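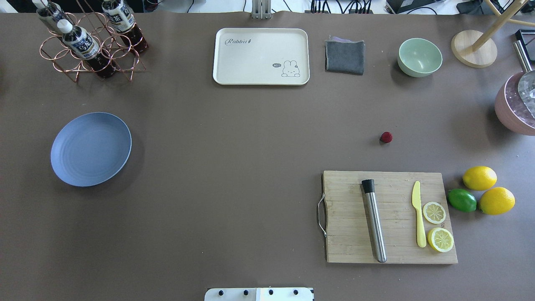

Kitchen storage tips, tested and mostly not believed
by Felicja Pawlak

Every June the same list goes round, the one that promises a calm kitchen if you buy enough racks. I have bought the racks. Some of them earn their space and a lot of them don't, so take these tips from someone who has thrown out more organizers than she kept.

Measure before you shop. Yes, everyone says it, and then everyone buys the thing on sale. My sister-in-law's Tostier shelf riser was 2 inches too tall for her cabinet and has lived on top of the fridge ever since, holding up a phone book.

Don't decant things. Matching jars look good for a week. Then you have a jar of white powder and no idea if it's baking soda or cornstarch, or when you bought it. If you must, cut the date off the package and tape it to the lid.

Be suspicious of anything sold as a "system." The Dolon drawer system I tried had 40 pieces. I used the long divider and the little square cup.

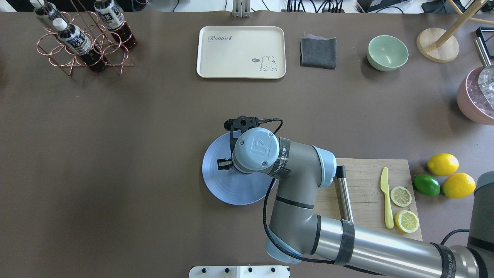

Kitchen and bar things out on the table.

Empty the whole cabinet at once. This one I didn't want to be true, but it works better than doing a shelf at a time. Put everything on the table and put back only what you've used since winter. The rest goes in a box with a date on it. I was told I would miss nothing in the box. I missed the potato ricer, twice — so keep the box somewhere you can reach.

About wire racks. The coated kind is fine until the coating chips, and it chips first at the feet, where you don't look. Turn yours over now and then.
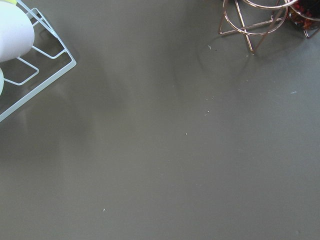 If you find bare metal, dry that spot well and keep it off anything that stains. Indira Iyer wrote in to say clear nail polish seals a chip. It did on mine, until I scrubbed it. I wouldn't put it anywhere food touches.

Vinegar is not magic. It takes off hard water scale and that's the end of my praise for it. It won't cut grease the way dish soap does, and mixing it with baking soda mostly gives you fizz and salty water. Never mix it with bleach.

Bottle racks are for people with bottles. If you have two or three on the go, a rack keeps them from rolling around. Empty, it's a dust collector with a lot of corners. Wipe it with an old sock over your hand.
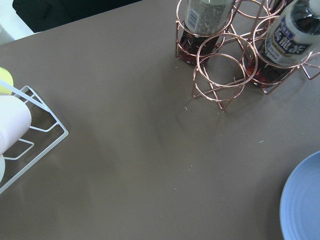
Dark tea in a copper-colored wire rack.

Crumbs: a damp cloth pushes them around. Sweep them into your hand with a dry one first, then wipe.

Next time, lazy Susans. I have doubts.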